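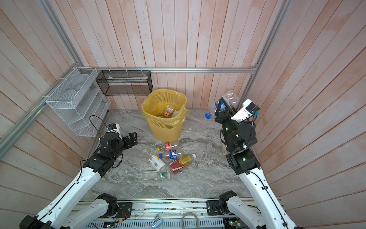 Pink boards, marble-pattern floor.

August, 6:40 in the evening. Finished the container ledger for the season. Total returned through the Hollis depot: 2370. The depot's limit is 300 per visit, so eight trips, the last one short at 270. I had planned on fewer trips and would have made fewer if the limit had been posted anywhere other than inside the door.

Notes while I still remember them.

Sorting. Depot wants clear PET separate from colored PET, and aluminum separate from both. Glass goes to Nidport, which I did not do this year. The glass is in crates along the garage wall and is not part of the total above. Labels can stay on. Caps: the sheet at the counter says on, the sign over the scale says off. I asked and was told on. Two visits later a different clerk handed me a bucket and told me to take them off, which took most of half an hour. Wrote to the Nidport office asking for the current rule and got the same sheet back as an attachment.

Bags. The 55-liter bags are the right size. Anything larger gets awkward to lift over the lip of the hopper and the bottom seam goes. Uncrushed half-liter bottles waste most of the bag, but crushed ones get rejected if the clerk can't read the barcode, so I stopped crushing. The loss in packing is smaller than the time spent arguing. Cans can be crushed lengthwise without damaging the code if pressed lightly at the middle. I don't recommend it for the thin ones.

Residue. This was the main problem in the warm weeks. A spoonful of soda left in a bottle is enough to bring ants, and the ants do not stay with the bottle. I now rinse once, shake, and stand the bottle neck down in the dish rack overnight before it goes in the bag. Bottles capped while still wet grow a gray film inside in less than a week. They are still accepted. They smell when the bag is opened.

Asked Aroha Ngata how the Hondcombe people handle it. They don't rinse at all. Their bags go out the same day, so the question doesn't come up. I haven't the mileage to copy that.

Tried to work out whether the trips make sense on cost. The fuel is easy. The time is not, as I usually go on to the hardware store and would be on that road anyway. If I charge the whole trip to the bottles it loses money. If I charge only the detour, it comes out ahead by a small amount that would vanish with one flat tire. Sent the sheet, both versions, to the mailing list and asked for corrections.

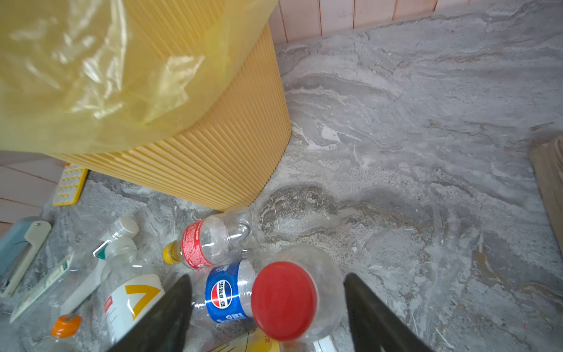

Nilmini Kumarasinghe wrote back that the detour figure was the honest one but that I had left out storage. Her point was that a corner of the garage holding bags for three weeks is a corner not holding something else, and that she gave up saving containers the year she priced a shed. She also thinks the per-visit limit is applied by account, so two people from one household could each bring a full load on one drive. I have not tested this. It would halve the trips if true.

Storage: fair objection. Measured the corner after supper. With the bags stacked on a pallet, it takes the footprint of the old chest freezer, which left in the spring. I have no other use for that space before winter, when the snow tires come off the rack and the mower goes in. Added a line to the sheet with a value of zero and a note to revisit it.

The Jutilitz counting scale at the depot is another matter. It weighs a bag and gives a count from the average weight for the material. It is fast, and for cans it agreed with my own count on every trip. For clear PET it read low by 2 on one bag and high by several on another. The explanation is presumably bottle weight. Thin water bottles and thick soda bottles are in the same category and differ a good deal. A bag of all one kind will be miscounted in a predictable direction. Hand counts are available on request, but the line behind you becomes part of the decision.

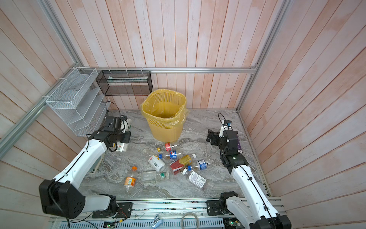
I did request one, on the sixth trip, and the clerk's count matched mine. After that I mixed the thin and thick bottles in each bag and the scale behaved. Whether the mixing did it or chance did, I can't say from so few bags.

Changes for next season:

Write the count on each bag with a grease pencil when it is tied.
Second pallet, or at least a board to keep the bottom bags off the concrete.
Ask at the counter about limits by account.
Leave caps on and carry a bucket in the truck.

Glass still to do. Nidport takes it mornings only. The crates are heavier than I would like and the handle on the green one is cracked, so that one gets repacked first. Rain since five. Moved the last empty bags inside.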